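4. Oiling the board

Sand with 160 grit first, along the grain. Wipe off the dust. Sastex oil goes on thin, one coat, rag only.

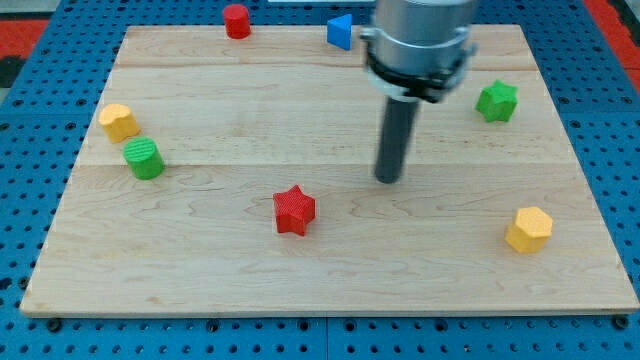 Fig. 4. Light board, fine grain, small knot near one corner.

5. Leave flat 14 hours. Dont stack.

6. Second coat. Knots drink more oil, go over them twice.

Note: tacky after 23 hours = too much oil. Wipe back with a clean rag, wait agian.

CAUTION: oily rags can catch fire. Lay them out flat outside, never in a pile.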